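Arness will put its mint-green breakfast station on sale in February, product lead Moushumi Bandara said. The station has a covered saucepan and a raised compartment on one base, with two knobs on the front panel.

The first run is 2,000 units, sold through 196 stores.
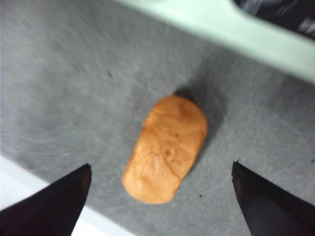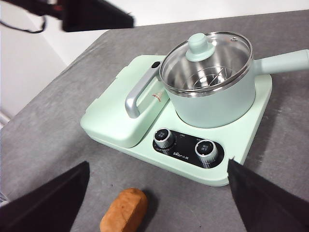

*A small orange piece on the gray surface, and the cooking station with a small bread roll in front.*

Bandara said the pot comes with its glass lid and a wire steaming rack. Spare lids will be sold separately from the same date.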